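Priya Holloway has spent the past two years asking people to tidy chopsticks. She works on the Gernton project, which tests whether a robot arm can be taught from recordings made in people's own kitchens, using grippers held in the hand. Her group's latest result covers 213 recordings from 20 homes.

"The old way was to drive the arm by remote control in the lab," she says. "You get clean data, but it all looks like our lab."

The task is a simple one to explain. Chopsticks are spread on a table and have to be put upright in a holder. Holloway picked it after a colleague, Edem Quaye, suggested cutlery. Forks were too easy to grab, she says. "A chopstick is thin and it rolls. If you close the jaws a few millimetres off, you get nothing, or you get three."

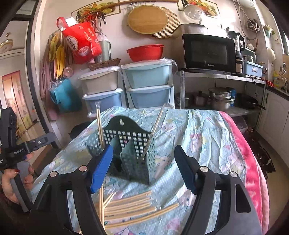

Two grippers in use at a kitchen table during the chopstick task.

Each gripper carries its own camera, so the recording shows the jaws and whatever lies between them. No one is told to clear the room first. Quaye wanted plain backgrounds at the start and the two of them argued over it for most of a month. They settled it by training one model on each kind of recording. In kitchens neither had seen before, the model trained on ordinary rooms finished the task 42 per cent more often.

"I was wrong about that," Quaye says. "I thought the pans and shelves would confuse it. It seems to learn to ignore them."

Picking up is still the weak point. Once the arm has hold of a single stick, it usually gets it into the holder. Sticks that lie across each other are harder, and those left in their plastic sleeves are harder again – the sleeve shifts and catches the light.
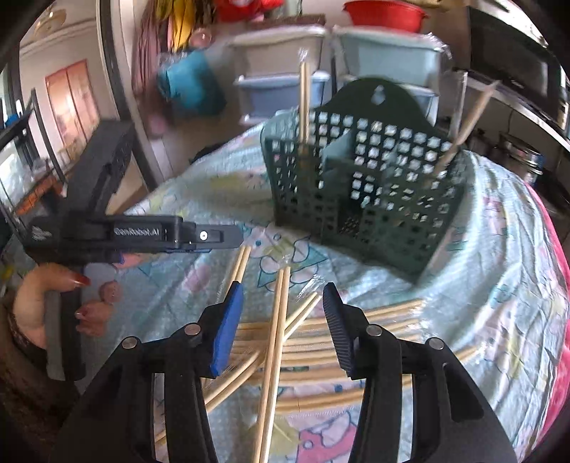
Reaching into the pile, with some of the chopsticks still in their sleeves.

I asked whether people find the grippers awkward. "For the first few tries, yes," Holloway says. "They want to use their wrists the way they would with fingers. After that they speed up, and then we have to ask them to slow down again."

The group has kept the failed attempts and marked them as such. Quaye is now checking whether adding them back helps the arm recover from a dropped stick. He expects to have an answer by December.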